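Measurement and Data Quality, Unit 4
Handout: Calibration models and why you should doubt yours
Instructor: Facundo Garrido
Revised 7/23/18

Read this before the lab, not during it. The lab sheet assumes you know what a calibration set is and that you have done the reading on least squares.

1. What a calibration claims

A calibration model takes something easy to measure (absorbance at a few hundred wavelengths, say) and predicts something hard to measure (moisture, sugar, fat, whatever the client is paying for). Every such model makes a quiet claim: that the samples you will see later look like the samples you trained on. Most of the trouble in this unit comes from that claim being false and no one checking.

Vendors will show you a plot of predicted against reference values with the points hugging a straight line. Ask which samples are on the plot. If they are the same ones used to fit the model, the plot tells you that the software can do arithmetic. Give me enough wavelengths and I will fit the phone book.

2. The Gillar data

We will use the Gillar set all through this unit. It has 83 samples of dried pepper powder, each scanned at 500 wavelengths, with moisture measured by oven drying. Look at those two numbers for a minute. There are far more columns than rows, and neighboring columns are nearly copies of each other. Ordinary regression has no single answer here, so the software has to pick one for you by some rule. You ought to know the rule.

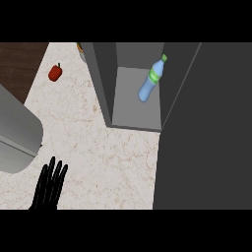
Fig. 1. Small red bell pepper on a marble countertop, computer rendering.

The usual rule is partial least squares. PLS squeezes the wavelengths down to a few latent variables chosen to covary with the reference value. It works well often enough that people have stopped asking whether it worked this time. The number of latent variables is the one knob that matters, and it is the one most often set by looking at which value gives the nicest number.

3. Cross-validation, and how people cheat with it by accident

The idea is simple. Hold some samples out, fit on the rest, predict the held-out ones, repeat. The error you get is supposed to stand in for the error on new samples.

Common ways to ruin it:

Replicates split across folds. If each powder was scanned more than once and you treat the scans as separate samples, one scan ends up in training and its twin in the test fold. You are then predicting a sample you have already seen. Keep all scans of one powder together.

Preprocessing before splitting. Mean centering on the full set leaks a little. Picking wavelengths on the full set leaks a lot. Anything that looks at the reference values has to happen inside the loop.

Choosing the knob and reporting the score from the same loop. If you try 8 latent variable counts and report the lowest error, that error is too low. How much too low depends on the data, and I don't trust anyone who says it is always negligible. Use a nested loop or a separate test set.

Random folds on data that came in batches. Gillar was collected in 4 batches. Random folds mix them. A new batch next February will not be mixed in with anything. Leave out one batch at a time and see what happens to your error. (It goes up. Last term three groups decided this meant their code had a bug.)

4. Reading the numbers

RMSEP is in the units of the thing you are predicting, so start there. Compare it with the repeatability of the oven method. If your model claims to beat the reference method it was trained on, write down why you believe that before you go any further. There are cases where it can happen, with averaging over many samples, but you need an argument and not a feeling.

R-squared depends on the spread of your samples as much as on the model. Add two very wet powders to the set and R-squared improves while the predictions in the range you care about stay just as bad. I would be happy never to see it reported alone.

Bias and slope. Report both. A model with a steady bias on a new instrument can often be fixed with a small correction. A model with the wrong slope usually has something else going on, and I'd want to see the spectra.

5. Preprocessing

The menu in the Studby package offers derivatives, scatter correction, baseline removal, smoothing, and combinations of all of them. Students tend to try everything and keep the winner. That is the knob problem again, with more knobs.

Pick preprocessing from a reason you can state. Particle size varies between powders, so a scatter correction makes sense. The baseline drifts as the lamp warms up, so a first derivative makes sense. If you can't say what the step removes, leave it out and see if you miss it.
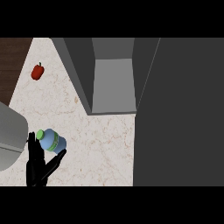 Note also that derivatives amplify noise, and that the smoothing window you choose to calm the noise will flatten narrow bands. Plot the spectra after each step. I mean plot them and look, all of them on one set of axes. Half the odd results handed in for this unit come from a single bad scan that anyone would have spotted.

6. A case to argue about

Vollbridge is a packing plant with a working moisture model, built on an instrument in its own lab. Cisternas, a sister plant, bought the same model of instrument and copied the calibration file over. The first week of predictions looked plausible, meaning that they fell inside the usual range. Management took that as proof of transfer.

A model that ignored the spectra and returned the training mean every time would also fall inside the usual range. Come to class ready to say what measurements you would ask Cisternas for, how many samples you'd want, and what result would make you refuse to sign off. "More data" gets no credit unless you say which data.

7. For the lab

Bring the Gillar file already loaded and the batch column intact. Some of you will be tempted to drop it – please don't, the second exercise needs it.

Hand in the error from random folds and the error from leaving out batches, side by side, with one paragraph on the gap. Code goes in an appendix. If the two errors come out the same, check your fold assignments before you write anything.

Reading for next time: chapter on outliers, skip the section on robust PCA.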